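Huvbridge Handheld Capture Kit, second revision: review after two months of use

The Huvbridge kit is sold to teams that want manipulation data for training robot arms and do not want to tie up an arm to get it. An operator holds the gripper, does the task by hand, and the software logs tool pose, jaw opening and video. The package reviewed is the single-gripper version with the wrist marker option, ordered direct and used on household tasks at a sink counter.

Setup

Assembly is simple. The jaw module attaches to the housing with captive screws, and the marker cube goes on a strap. The printed manual covers this in two pages and is accurate. Calibration is less pleasant. The software asks for a slow sweep of each marker face at several distances, and it rejects the whole sweep if one face is lost for too long. Our first accepted calibration took 30 minutes. Later ones went faster once the operator learned to keep the wrist turned toward the camera.

The strap deserves a note. It holds well over a glove and tends to rotate on bare skin. A rotated cube does not produce an error message. It produces a constant offset in the hand pose, and the operator finds out at export.

Handling

The grip angle suits work in front of the body at waist height. Reaching down or to the side is harder, and the cables become the limiting factor. They are thin and flexible but always present, and turning around with them takes planning. Huvbridge lists a wireless version – no price yet.
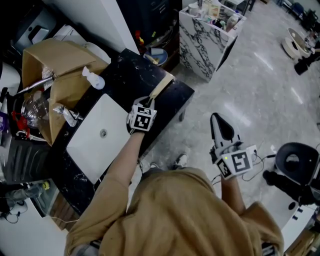

Regula Marti wrote in after an early draft of this review went up that the cable complaint was too mild. Her team routes the cables up the forearm and over the shoulder, and she would not run a full shift any other way. She also found that a cable pulled tight loads the connector and causes brief dropouts in jaw readings, even with the status light still on.

We tried the shoulder routing and agree with her on comfort. The dropouts did not show up in our logs, though our sessions are short.

Tracking

We recorded 1021 episodes. Some 300 needed manual trimming at the start or end, mostly from operators pressing record before the markers were in view. Pose tracking was steady under even ceiling light. Glare from polished surfaces caused short losses, which the software fills by interpolation and flags in the log. The flag is a single column with no confidence value, so a two-frame gap and a long one look alike until you check the timestamps.

Marker faces scuff. A scuffed face is detected late or at a wrong angle. Spare sheets come in the box, and replacing one means repeating the calibration for that cube only.

Export

Files open in the Dranau viewer without conversion. Other formats go through a command-line script that works but stops on folder names with spaces. Support answered our ticket the next morning with a patched script.

Verdict

Recommended for fixed stations with good light. Teams that move between rooms should wait for the wireless version or budget time for cable handling. Order a second strap with the kit, as the buckle on ours began to slip in March.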